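Wicker baskets on a white cloth – marks, lining, which size

tansyroot
Posted 20/02/2022
I have a rectangular wicker basket, tan, rolled rim, bought in December from Deligiannis. It lives on a table with a white cloth over it and I use it for bread when people come and for post the rest of the time. Since the new year I have been finding faint brownish lines on the cloth where the basket sits. I washed the cloth at 60 and most of it came out. Is this the wicker or is it something I have put on it? And is there a way of stopping it without putting a mat under, as I don't like the look of a mat.

Nudden_lane
Is it stained or natural? If it has been stained the colour will come off on cloth for the first few months, more if the cloth is at all damp. Turn it over and wipe the bottom with a wet white rag. If the rag goes brown you have your answer.

tansyroot
Wiped it. Rag went slightly yellow, not brown. Could just be dirt.

pellow
Could be tannin. Unvarnished willow does it for ever, near enough. I had one on a windowsill for years and it left a mark on the paint that I had to sand out. I would just use a mat.

Nudden_lane
It doesn't do it for ever. Scrub the base with warm water and a bit of washing-up liquid, rinse, dry it outdoors upside down, then do it again a week later. I have done four baskets like that and none of them mark now.

pellow
And I have had baskets go out of shape from being scrubbed. Long sides bow in when they dry.

Nudden_lane
They bow if you dry them on a radiator. Mine went on the washing line.

Ildikó Bodnár
I repair baskets, mostly chair seats but some of this sort as well. You are both partly right. A wet basket will move, and a rectangular one moves more than a round one as the long sides have nothing holding them except the rim. If you scrub it, put something square inside while it dries. A biscuit tin will do, or a couple of bricks in a carrier bag.

For the marks I would try two thin coats of clear shellac on the underside only. Leave it a full day between coats. You can't see it from above and it doesn't go sticky the way some varnishes do. I would not oil it. Oil is where half the marks I get asked about come from.

tansyroot
Thank you, I hadn't thought of doing only the underside. I did oil it once, in January, with the stuff I use on chopping boards.

Ildikó Bodnár
Then it is very likely the oil. Wash it off first or the shellac won't take.

hobb_and_sons
Different question but same sort of basket so I'll put it in here. I am choosing between a rectangular one and a round one for a table that is 90 wide. We have a white cloth on it for meals. My wife thinks the rectangular one looks like an office tray. I think round ones waste the corners.

pellow
Round. You can pass things past a round one.

Nudden_lane
Rectangular, but not lined up with the table. Put it at a bit of an angle and it stops looking like a tray. Also get one with a thick rim, the thin-rimmed ones look cheap on white and they catch the cloth when you drag them.

pellow
Don't drag them then.

hobb_and_sons
What did people pay? The one we saw in Druvach was almost 400 crowns and it wasn't big.

Nudden_lane
That's fair if it's handmade. The market at Grirkutitz had large ones at 960 when I last went, and those had lids.

quillon
I've got a few photos of a rectangular one on white, which might help with the angle question. Tan wicker, nothing in it to hold the shape.

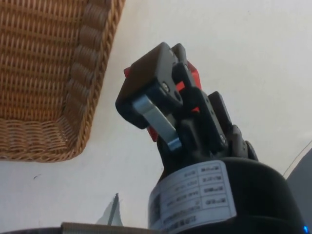
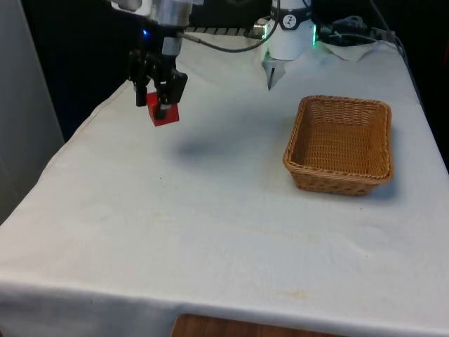
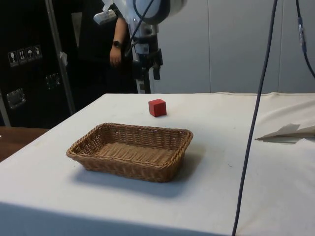 I'd go with Nudden_lane about not squaring it up. Against plain white you notice the weave more than the shape, so I wouldn't worry about the office tray thing. If your wife still doesn't like it, try a folded napkin over one short end. What I would check before buying is the floor of it. Some have a loose weave in the bottom and crumbs go straight through on to the cloth.

hobb_and_sons
Thanks. I've shown her. She says it looks better at an angle than she expected but she wants a darker one.

pellow
A darker one will be stained, so see the start of the thread.

Nudden_lane
Not always. Some of it is boiled with the bark on and that gives you the brown. Ask the seller.

Ildikó Bodnár
Yes, that is buff willow. It can still give a bit of colour when wet, so do the rag test on it before it goes anywhere near a good cloth.

tansyroot
Update on mine. Washed the oil off with two lots of warm soapy water, dried it with a cake tin inside, and the sides are still straight. First coat of shellac is on. I have put an old pillowcase under it for now and will look again in a fortnight.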